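The Sugden Cotton Tablecloth: A Review After One Long Winter

I have wanted a proper white tablecloth ever since I was a girl at my grandmother's house, where the good cloth came out for company and we were all told to watch our elbows. It took me until this February to buy one of my own, and I'm so glad I did, even if I have a few grumbles to share with you.

I went back and forth between the Sugden and one from Hutard that my friend Manju Bhardwaj swears by. The Hutard is a heavier cloth and it hangs beautifully, but Manju has hers pressed at the cleaner's and I knew I would never keep that up (I can barely get to the post office). The Sugden had 1,197 reviews when I ordered it, and I believe I read most of them over a pot of tea. It came on a Monday, folded up very small, with creases you could have ruled a line by.

How it looks on the table

Well, it's lovely! The white is a soft white, not that bluish kind that makes dinner plates look yellow, and it's generous enough to fall over the front of the table in a nice deep drop. I did wash it before the first use, and the sharp creases came out after one go with the steam iron. The little rumples I leave alone. Ours is an everyday table, and the grandchildren are at it with their blocks and crayons before the breakfast things are cleared.
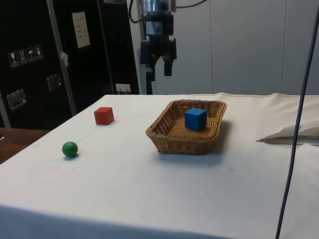 Washing and stains

I've washed mine 19 times now — I keep a tally inside the cupboard door, an old habit of my mother's. Gravy and tea come out in a warm wash if you get to them the same day. Beet juice took two rounds and an overnight soak. Small smudges do show on it, as they would on anything this pale, and I've stopped fretting over them between washes. It shrank a touch the first time and hasn't budged since. The hem is holding except at one corner, where I put in 3 stitches myself.

Would I buy it again?

I would, and I'm already thinking about the longer one for Thanksgiving. I do wish they'd sell matching napkins, and the care tag is printed so small that I had to take it to the window. If you have a very formal dining room, the Hutard may suit you better. For a kitchen that gets used all day long, I'd go with the Sugden, and I'd order a size up to allow for that first wash.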